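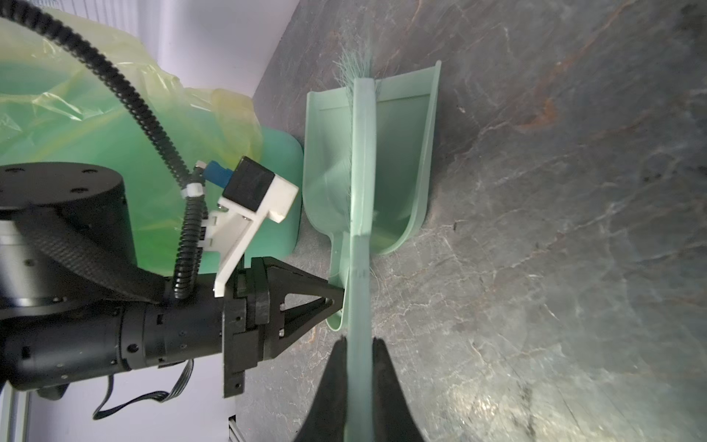 Konondale Floor Sealer, matt, water based

For cork, unpainted wood and unglazed clay tile. Indoor use only.
Sizes: 1 litre, 2.5 litres, 5 litres
Colour in the tin: milky white
Colour when dry: clear

Konondale is the sealer we sell the most to people who do their own floors. It gives a flat, quiet surface and it does not make the wood yellow like the older oil sealers do. On pale wood such as ash or birch the change is small. On cork you will see the colour go a little deeper, as if the floor was slightly damp, and it stays like this.

It is made for rooms with normal walking: bedrooms, living rooms, corridors, home offices. For a kitchen you should put one more coat than for the other rooms. We do not advise it for shower rooms or for any floor where water stands. For these please look at Codmont Two-Part, which is harder to apply but made for this purpose.

Before you start

The floor must be bare, dry and free of wax. If you do not know whether there is old wax, put a drop of white spirit on a corner, wait a minute and wipe with a white cloth. A yellow or brown mark on the cloth means wax, and Konondale will not hold on it.

Sand the floor to 100 grit. Finer paper closes the wood too much and the first coat stays on the top. After sanding, sweep twice with a soft brush, once along the boards and once across, and leave the room closed overnight. In the morning sweep again -- there is always more dust -- and then go over the floor with a cloth that is only just damp. Do not use a cloth treated with oil or silicone.

The room should be between 12 and 25 degrees. In winter please store the tin indoors for one day before use. A tin that has been frozen is spoiled and can not be repaired by stirring.

How to apply

Stir slowly with a flat stick for two minutes. Do not shake the tin, it makes small bubbles which you will find again on your floor. Pour into a tray only what you need for half an hour.

Use a short-pile roller for the floor and a flat synthetic brush for the edges. Natural bristles drink too much water and become soft. Work from the far wall to the door, one or two boards at a time over the full length, and keep the edge wet. If you see a place you missed and it is already starting to dry, leave it for the next coat.

First coat: dry in two hours
Between first and second coat: rub lightly with a 240 pad and sweep
Second coat: after three hours
Third coat (kitchens, corridors): the next day

You can walk in socks after six hours and in shoes after 24 hours. Furniture can come back after three days, and please lift it into place. Rugs must wait two weeks.

How much do I need?

One litre covers up to 12 square metres on wood for one coat. Cork takes more, count 9 square metres for each litre. Clay tile is so different from one maker to the other that we can only say: buy a small tin and try.

Cleaning and care

Wash roller and brush with water immediately after work. For the finished floor, a soft broom and a mop well pressed out are enough. Ikeda Neutral Soap is suitable, one capful in a bucket. Avoid steam mops and anything with ammonia.

Question we get often

Can I put Konondale over Troleo Hardwax? No. Troleo contains wax and must be sanded off completely. The other direction is possible, if the Konondale is three weeks old and you rub it well with a pad first.

A note from Tomoyo Fujimoto, floor advice

Many customers write to me that the second coat looks cloudy. In most cases the room was too cold or the coat too thick. Wait one full day with the door open before you decide to sand. If the cloud is still there, send me a photograph by daylight, with the size of the room and the number on the bottom of the tin, and I will answer you. In February I am away for two weeks and the answers will be slower.

Delivery

Tins of 5 litres are sent on a separate label and can arrive one day after the rest of the order. We do not send this product by air.

Order numbers
1 litre: 420
2.5 litres: 421
5 litres: 590

Page last changed 16/01/2017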